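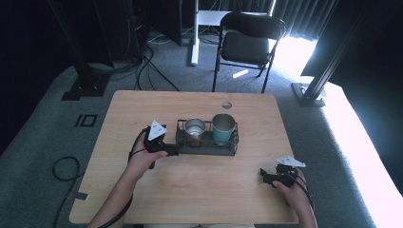 SHOP & BENCH / Software for Small Workshops

Getting Your Parts List Into Inventory Software Without Losing a Weekend

Posted 20 August 2018 by Marjorie Dobson

So you bought the inventory software. The salesperson was lovely, the demo had a fictitious bicycle company in it with beautifully named parts, and now you are looking at your own spreadsheet, where the same hinge appears as "hinge", "Hinge (brass)", "hinge NEW" and "ask Liu".

I run a two-bench furniture repair shop and moved our stock records to Skestia last December. We had 600 lines in the old spreadsheet. I would love to say I planned the move carefully. What follows is mostly what I did the second time.

Clean the spreadsheet first

The software will import anything you give it. It imported our lunch order. Before you go near the import button, save a copy of the spreadsheet, put today's date in the file name, and leave that copy alone. Work on the other one.

Sort by description and read the list top to bottom. Duplicates will sit next to each other, apart from the ones spelled wrong, which you'll find later at a bad moment. Delete anything you haven't owned for years. We were carrying a full set of parts for a sander that left the building before I did my first tax return here.

Pick a naming rule and be boring about it

Noun first, then size, then material, then finish. "Screw, wood, 1 inch, brass." It reads like a shopping list written by a butler, and it sorts properly. Write the rule on a card and tape it next to the screen. My colleague Cheuk-hei Liu held out for putting the supplier's name first, and we now have a supplier field, where the supplier's name goes.

Don't build clever part numbers. If the third digit means "drawer hardware," you will one day buy something that's drawer hardware and also door hardware, and there will be a discussion. Let the program hand out numbers in order.

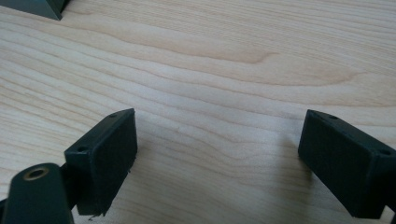
Swirling grain on a pale wood tabletop.

Settle your units before you import

Do you buy screws by the box and use them one at a time? Of course you do. The software wants to know this, and it wants to know it now. Set a buying unit and a using unit for each item, and check that the conversion between them is right. I entered a box of 100 as a single screw, and for one glorious afternoon our wood screws were the most valuable thing we owned.

Glue, finish and sandpaper on the roll are the awkward ones. We count glue by the bottle and call an open bottle gone. An accountant might wince. Ours did, then moved on to the mileage log.

Import a small batch

Take 2 shelves' worth of stock and import only that. Then walk over to the shelves with a printout. Look for names cut short, prices with the decimal point in a new and exciting place, and leading zeros that have vanished from supplier codes (format that column as text and they come back). Fix the spreadsheet, clear the test items, and import again. Once the small batch comes in clean, send the rest.

Label the bins the same day

An item on the screen that nobody can find in the shop is just trivia. We print ours on plain Koter labels and stick them on the front of the bin, never on the lid. Lids travel. Ours migrate between bins all week like teenagers between refrigerators.

Decide who is allowed to add items

Give everyone permission to use stock up. Give very few people permission to create new items. In our shop that's Liu and me, and I'm on probation after the box of screws.

Keep the old spreadsheet, but lock it

Set it to read-only. People will go on updating it otherwise, out of habit or possibly affection, and then you'll have two sets of numbers and a third set on the shelf.

Filed under: Software, Storage, Stock-taking
Next in this section: Label printers that jam less than the last one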